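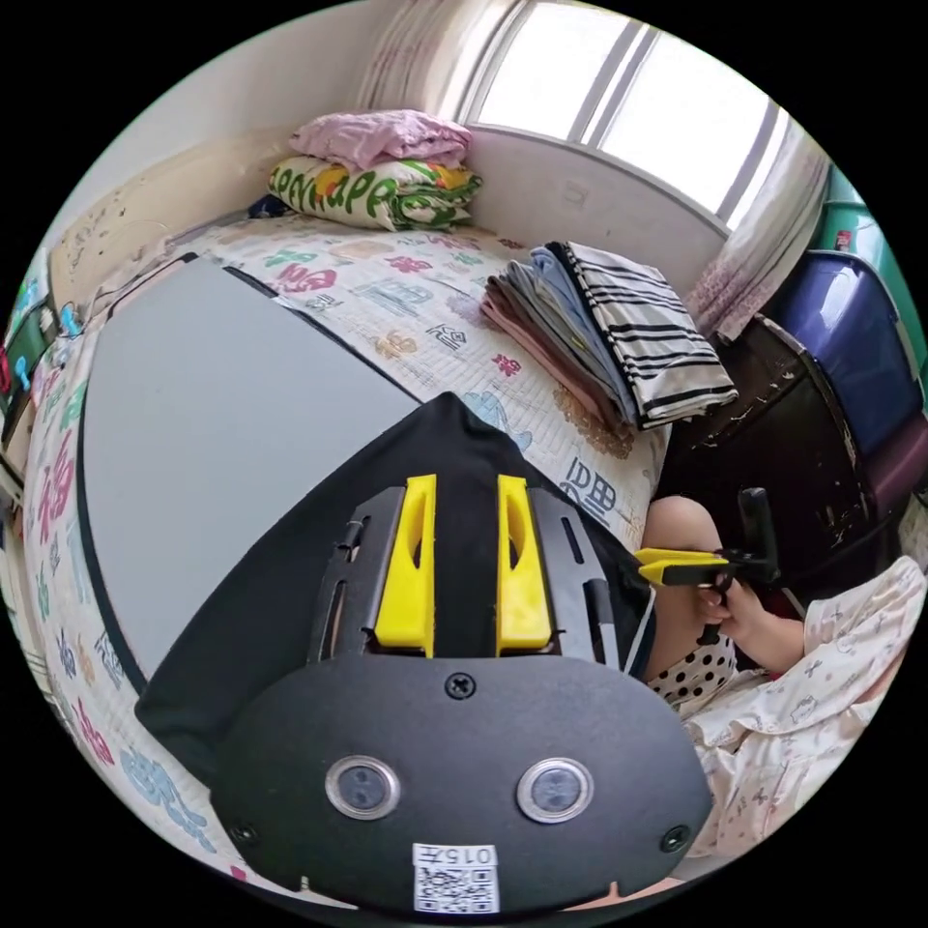
Nokuthula Joubert, contributing editor, birds and migration

The Hirutside autumn passage is the yearly movement of songbirds through the Hirutside valley, a narrow belt of mixed woodland and wet meadow. It begins in late August and ends with the first hard frosts. Thrushes, warblers and finches make up most of the flow. The valley floor lies 311 meters above sea level.

Most small birds cross the valley at night and come down at dawn to feed. Warblers leave first, as insects become scarce. Thrushes stay longer and feed on rowan and hawthorn berries. Counts are made from a fixed point on Skilska Ridge during the first two hours of daylight. The highest morning count on record is 3,000 birds, of which 167 were redwings.
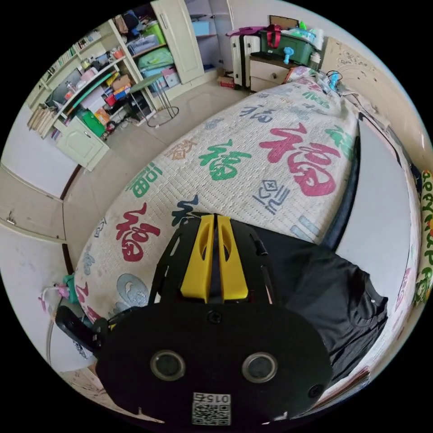
Finches follow in October and move by day in loose flocks, usually below the ridge line. Strong west winds push them to the eastern slope, where counts are less complete. Precious Le Roux, who drew up the present count method, divided the season into five-day blocks so that years with missed mornings could still be compared. Records made before her method are kept in a separate table. A small number of thrushes remain through winter near Visser Pond.

Contact the editors | © Boltisum Nature Reference | Back to top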